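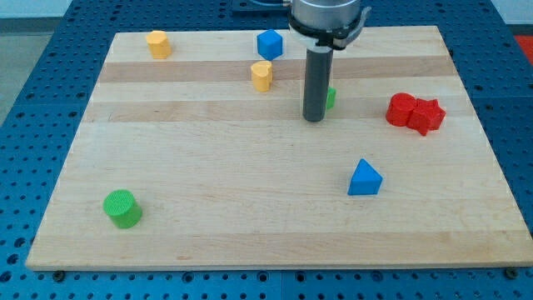

Chapter 7
Who Is Looking: Records, Defaults and the Watched Public

Reading time: 9 minutes
Print this chapter | E-mail this chapter

A town called Silska bought a parking system. It wanted to stop paying two people to walk up and down the main street with a pad of tickets, and the supplier, a firm named Yordanov, had a pleasant brochure. Cameras would go up at the entrances to the three public lots. They would read license plates, work out who had overstayed, and mail the bill. The council gave the matter eleven minutes, four of which went to the color of the signs.

The trouble with a camera that reads plates is that it reads all of them. A driver who paid in full, parked between the lines and left early was recorded just as carefully as a driver who did none of these things. By September the system held a dated list of when most of the cars in Silska came downtown and when they went home. The lot behind the clinic was on the list. So was the lot shared by the courthouse and the only divorce lawyer in town.

Sunee Rungrueang learned of this when she contested a ticket. The town, wishing to be thorough, mailed her the evidence, and the evidence ran to 337 entries. One of them concerned the ticket. The rest concerned her life: the dentist, choir practice, a run of Thursday lunches she had described to her employer as meetings. She won her appeal on a point about faded paint. Then she asked the town how long it meant to keep the other 336, and was told that it had no plans to delete anything, storage being so cheap these days.

That answer is the subject of this chapter.

7.1 Surveillance without a villain

Readers who come to this field by way of novels expect a certain sort of person to be in charge. He has a large desk and a long memory. In most of the cases we will study he doesn't turn up. There is a purchase order, a default setting, and a clerk who would prefer to be left alone. In Silska the retention period was a box in a setup menu. The box was blank, and the software took blank to mean forever.

We will use the term incidental record for information gathered as a by-product of some other task. The parking system needed to know that a particular car had stayed too long. To find that out it noted every car, and the notes about innocent cars were incidental. A deliberate record, by contrast, is one that somebody set out to make and can usually give a reason for.

The line between the two moves. Once an incidental record exists, people think of uses for it. The Silska police asked for access in the second year, to help find stolen vehicles, and it would be a hard-hearted council that refused to help find stolen vehicles. The school district asked next. It wanted to know whether certain families really lived where they said they did. Each request was modest and came on letterhead. The usual name for this is function creep, and it is well chosen, as creeping is done slowly and often in socks.

7.2 What a plate gives away

A license plate is not a name. Yordanov's brochure made a good deal of this, and called the data "vehicle-only." Suppose, though, that the same car leaves a lot near the bakery before dawn every working day and is at the Methodist church on Sundays. In a small town you now need either a database or an aunt.

Ah-rin Min, then a graduate student, tried the exercise formally. She obtained 712 plate histories from Bekow, a larger city running the same system, with each plate number swapped for a random code. The city considered this anonymous. Using local newspapers, club newsletters and the published bus drivers' roster, she put names to 550 of them. Her report was polite. The city's reply was also polite, and asked her to return the disk.

Her method needs no special skill, and we will work through it in section 7.5. For now, note what she did not do. She broke into nothing and guessed no passwords. Replacing a name with a code hides the name, and it leaves the pattern exactly where it was. Patterns of movement tend to be personal, however dull their owners believe them to be.

7.3 The second audience

Every record has an intended audience and at least one other. The second audience may be a court, a hacker, a bored employee, a buyer of bankrupt companies, or whoever wins the next election. Designers think hard about the first audience and seldom about the second, who hasn't been invited to the meetings.

Yordanov sold its parking business in the fourth year. The buyer was Ester, a company whose main line was retail advertising. The contract with Silska said that data would not be shared with third parties. Ester's lawyers pointed out, correctly, that Ester was now the second party.

Before going on, write down the systems that recorded where you were yesterday. Include the ones you like. Set the list aside, because you will need it for the exercises following section 7.4, where it is likely to get longer.

Related chapters
Chapter 4: Consent and the Unread Page
Chapter 6: Keeping and Deleting
Chapter 8: Who May Ask, and How
Chapter 11: Leaks, Large and Small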